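Pinza manual Nerer: preguntas frecuentes sobre mantenimiento

¿Cada cuánto se revisan los dedos?
Cada 200 ciclos, y siempre que se cambie de puesto. Con la pinza abierta se miran las dos almohadillas y se retiran pelusas o hilos con un pincel seco.

¿Cómo sé si hay que cambiar una almohadilla?
Si el borde superior se levanta o la pieza resbala, se cambia. Se cambian siempre las 2 — nunca una sola. 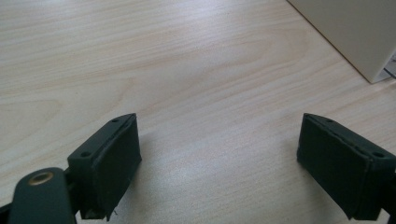
Los tornillos de cada dedo se aprietan a mano, sin fijador. Después se abre y se cierra la pinza para comprobar que las puntas quedan a la misma altura.

¿Se engrasa el pivote del brazo?
No. Se limpia con un paño. Si tiene holgura, pida el recambio 61 al almacén de Skelturstead.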